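The Laundry Test

Robots keep learning to do the wash. What the numbers leave out is harder to load.

By Évan Fleury

The success rate goes up on the first slide. It always does. In this case it belonged to a control method called Skasosdale, which its developers at Bullach say can teach a two-armed robot to load a washing machine from 200 recorded demonstrations. The slide had a rising line on it and the line stopped somewhere very pleasant.

I have been to a lot of these presentations, and I have developed a habit of asking to see the room. Cristian Huaranga, who leads the manipulation group, agreed faster than most. He had his coat off and the door open before I had put my notebook away.

The laundry area is a patch of gray striped carpet tile with a front loader on it, a seat beside the machine to hold the basket, and the robot. Nothing is plumbed in. The washer is there for its door and its drum, and it will never wash anything. I asked whether the floor had been chosen to help the vision system and Huaranga said the floor came with the lease.

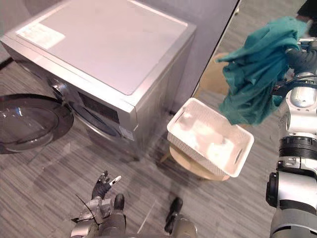
The right gripper holds a teal cloth near the basket. The washer door is already open.

The task as Bullach defines it has a narrow shape. The robot takes a piece of cloth from the basket and puts it in the drum. In a second version it goes the other way and puts cloth in the basket. An operator sets the door before each trial and resets the basket after. The robot doesn't open the door, pour detergent, check pockets, or decide that the red sock should wait for another load. The paper says so, in a paragraph near the back. The slide says "does laundry."

Skasosdale's actual idea is a decent one, and I don't want to bury it under the slide. Most systems that learn from demonstration try to copy the path a human operator steered the arm along. Cloth punishes that. It never lies the same way twice, so a path that was right for one heap is wrong for the next. The Bullach group has the robot predict where the fabric will hang once it has been lifted, and then plan the arm's motion from the hang. The grasp itself gets less attention. If the fingers come up with a corner or with a fistful from the middle, the planner is supposed to cope either way.

"We stopped caring about a beautiful grasp," Huaranga told me. "You don't care about one when you do your own washing."

True enough. But I do notice when I've left something behind.

Over the evaluation reported in the paper, the group ran 786 trials. A trial counts as a success if the grasped item ends up fully inside the target. Read that again slowly. If the robot picks up one cloth and drags a second one out onto the floor with it, and the first cloth lands in the drum, the trial is a success. If it comes up empty, it gets two more tries, 3 in all, before anyone writes down a failure. And if an operator stops the arm for safety reasons, the trial is thrown out and run again. The paper records 17 of those and gives no reasons for them.

I took this to King-fai Kwok, who builds testing protocols for household robots and has no connection to Bullach. He had read the paper and was less bothered than I was by the retries. People retry too. The discarded trials were what he kept coming back to.

"A stop is data," he said. "A person watched the arm and decided it was about to do something bad. That is the most informed judgment anyone made all day, and they erased it."

Margaux Coste, who ran most of the trials, disputed the word erased. The stops were logged, she said, and a good share of them came from one morning when a cable was routed badly and kept catching at the wrist. She offered to send me the log. She did send it, that same evening, which is more than I can say for several larger labs. It supports her on the cable. It also has five entries that read only "stopped, arm too fast," and I'm not sure how those can be kept apart from the method being tested, when the method is what decides how fast the arm goes.

The comparison bothers me more. Skasosdale is measured against an older system known as Huet, and it beats it by a wide margin. Huet was built for folding towels on a flat table. It plans from the grasp point outward and was never meant to reach down into a container with sides. Running it on a basket is a little like timing a rowboat on a canal towpath. Coste said they had tuned it as well as they could. I believe her, but tuning can't give a system an idea it doesn't have.

A better yardstick would have been the dull one: the same robot, the same demonstrations, plain copying of the operator's path, and no prediction of the hang at all. That would say how much the new idea is worth by itself. The group did run it. It's in a table in the supplement, and the gap there is a good deal smaller than the one on the slide.
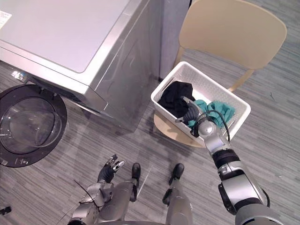 Then there is the matter of what gets put in the basket. Ysaline Renaud, who joined the group from a textile testing lab, has been pushing for a wider set of fabrics since she arrived. The published trials use light cloths and a few soft garments. There are no jeans in the set and no bedsheets. Nothing has a zipper. Dark items are used sparingly, and when I asked her why, she was blunt about it: depth sensing gets poor on black fabric, the folds vanish, and the predicted hang goes wrong.

All of it is dry, too. A wet towel hangs differently from a dry one and weighs several times as much, and half of doing laundry is taking wet things out. Renaud has a proposal in for a wet series. It needs a different floor, and possibly different hands.

I asked Huaranga what he would say to someone who read the headline result and expected a robot in the utility room by June. He took a while over that. He said he would tell them the work was about cloth, and that the washing machine was a convenient hole to aim at. I wish that had been on the slide. It's a more interesting claim, and the evidence comes much closer to supporting it.

Funitz, the appliance maker paying for the next phase, seems to prefer the other version. Its announcement speaks of "hands-free laundry" and mentions neither the retries nor the operator at the door. Nobody at the company would talk to me about how success will be scored in the second round. Kwok has offered to write the protocol without charge, on the condition that stopped trials are counted as failures and the baskets are packed by someone outside the group. When I last checked he was still waiting for a reply.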